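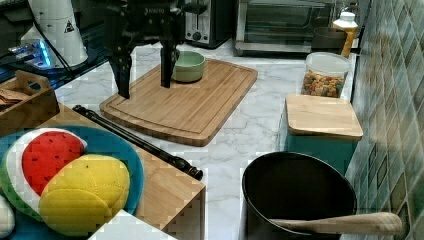 A cutting board is a flat, durable surface on which food is cut, sliced or chopped. Most household boards are made of wood, bamboo or plastic, while glass and stone are less common and tend to dull knives. Bamboo is a grass, and boards made from it are normally built up from narrow strips glued side by side, which remain visible on the finished surface. Many larger boards have a juice groove, a shallow channel carved around the perimeter to catch liquid from meat or fruit. Boards of this kind are often left out on the countertop and also hold bowls during preparation.

Wooden boards are classed by grain. In edge-grain boards the fibers run along the surface. In end-grain boards they stand upright, so the blade passes between them and leaves fewer marks. Maple, walnut and beech are the usual woods.

Wooden and bamboo boards are washed by hand, dried upright and treated from time to time with food-grade mineral oil. Soaking can cause warping or split the glued joints. Deeply scored boards are sanded or replaced.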